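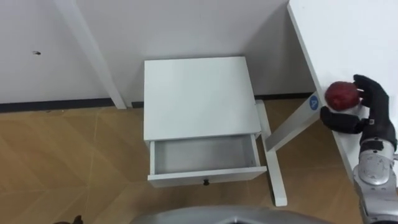 Nightstand with drawer partway open, white table to the right.

Furnished Unit Turnover – Safety Checklist with Comments
Property: Drekusgate, Unit 17
Inspector: Raluca Filip
Reviewed by: Wenceslao Ponce
Date: 8 August 2021

Status codes: P = pass, R = repair before move-in, M = monitor, N/A = does not apply

1. Entry and exits
1.1 Door closes and latches without force – P
1.2 Deadbolt opens from inside without a key – P
1.3 Door viewer clear – R
Comment: Lens scratched. Replacement ordered from Trilletti.

2. Smoke and carbon monoxide alarms
2.1 Hallway smoke alarm, test button – P
2.2 Bedroom smoke alarm, test button – R
Comment: Alarm sounds but the mounting plate turns on the ceiling. One anchor missing. Refit with the correct anchor; do not use adhesive.
2.3 Carbon monoxide alarm within service life – P

3. Electrical
3.1 GFCI outlets trip and reset – P (kitchen), R (bathroom)
Comment: Bathroom outlet trips but does not reset on the first press. Same fault noted in July. Replace the outlet.
3.2 Cover plates present and uncracked – P
3.3 Panel directory legible – M
Comment: Breaker 9 is labeled "spare" but feeds the bedroom outlets. Relabel.

4. Bedroom furniture
4.1 Drawers run freely and stop before falling out – P
4.2 Knobs tight – P
4.3 Dresser anchored to wall – R
Comment: Strap is in place but screwed into drywall only. Move to stud.
4.4 Bed slats seated – P

5. Windows
5.1 Sashes stay up when raised – M
Comment: Left bedroom sash drops slowly. Bogdan to check the balance at the next visit.
5.2 Blind cords secured out of reach – P

6. Kitchen and bath
6.1 Range anti-tip bracket engaged – P
6.2 Extinguisher gauge in green, pin sealed – P
Comment: Detutik unit, tag current.
6.3 Hot water at tap no higher than 120°F – P
6.4 Tub grab bar firm under load – P

7. Floors
7.1 No raised edges or loose boards – P
7.2 Transition strips fixed – R
Comment: Strip at bathroom door lifts at one end. Two screws.

Items marked R must be closed and signed before keys are released. Items marked M carry over to the next inspection.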